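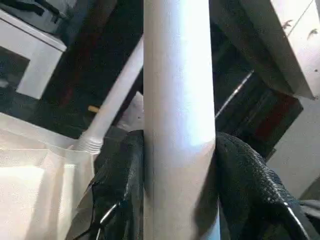
Progress Report: Watham Records Rehousing and Indexing

Reporting period: second quarter of the grant
Prepared for: Wainwright Fund, program office

1. Status

The project remains within its approved scope. Rehousing of the Vener deposit is complete. Indexing of the Zekine deposit is under way and is behind the schedule submitted with the application. No change to the total award is requested. A change to the order of work is proposed in section 6.

2. Rehousing

The Vener deposit consists of parish correspondence, rate books and loose receipts. At the end of the period 2,673 items had been moved from their original folders into acid-free enclosures. Metal fasteners were removed where this could be done without tearing. Where a fastener had rusted into the paper, it was left in place and the item was flagged for the conservator.

Folders were relabeled in pencil using the reference scheme approved in the first quarter. Original folder titles were kept as a separate field in the register, including titles that are plainly wrong. Several bundles had been divided between boxes before they reached Watham. These have been cross-referenced and not physically reunited, as the depositor's agreement requires the existing box order to be kept.

3. Indexing

The Zekine deposit is being indexed at item level. The index holds 1,855 entries. Each entry records date, sender, recipient, place and subject. Undated letters are assigned a range from internal evidence, and the range is entered in square brackets.

The shortfall against schedule comes from the handwriting in the estate letters. Many are cross-written, with a second text at right angles to the first, and have to be read twice. The application assumed a single reading rate for the whole deposit, and that assumption was incorrect. The later business letters are typed and should go faster.

Subject terms are taken from the existing Watham list. Three new terms were added during the period: drainage, tithe disputes and seed supply. Entries made before these terms were available will be revised at the end of the indexing stage.

4. Storage conditions

Relative humidity in the lower store rose above the agreed limit in March, following heavy rain. The dehumidifier was serviced and its drain hose replaced. Readings returned to the permitted range and have stayed there. No mold was found on inspection. Boxes on the bottom shelf have been moved up one level as a precaution, and the location register has been corrected.

5. Expenditure

Spending on enclosures is below the budget line. The supplier held the price quoted at application, and fewer oversize folders were needed than forecast. Spending on staff hours is in line with the budget. The conservation line is unspent. Flagged items will be sent for treatment in a single batch of 40, which lowers the transport charge.

6. Proposed change

We request approval to index the typed business letters before the remaining estate letters. This would allow a usable part of the index to be released to readers while the slower work continues. The final deliverables are unaffected.

7. Next period

Work planned for the next quarter:
Continue item-level indexing of the Zekine deposit.
Send the flagged Vener items for conservation.
Load the Vener register into the public catalog and check a sample of entries against the boxes.
Submit a revised indexing schedule to the program office with the next claim.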